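insured households that file at least one claim in a given year. Following Irneson, we treat the deductible as fixed at signing.

3.2 Sample

The panel holds 3311 renters' policies sold by Plimovico. We dropped policies held for less than one year, which left 3000.

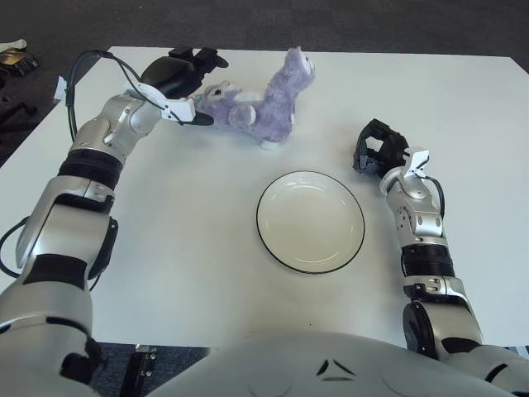
3.3 Premium model

Annual premium is regressed on deductible, floor area and claims history. The Ackermann correction is applied to the standard errors – it matters mainly for the smaller towns.

Figure 2. Lavender plush toy on a round white stand, white table.

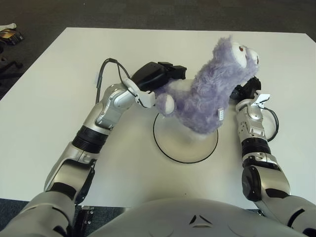 3.4 Results

Raising the deductible lowers the mean premium by $190 a year. The effect is weaker for policies with a prior claim, and it disappears in 8 of the towns. Frerichs and Lauritsen report the same pattern for homeowners' policies, although their sample excludes first-time buyers.

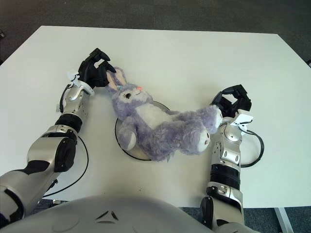 Two limits apply. Claims paid in cash by landlords are missing from the panel, and switching between insurers is recorded only at renewal. Both would bias the estimate toward zero.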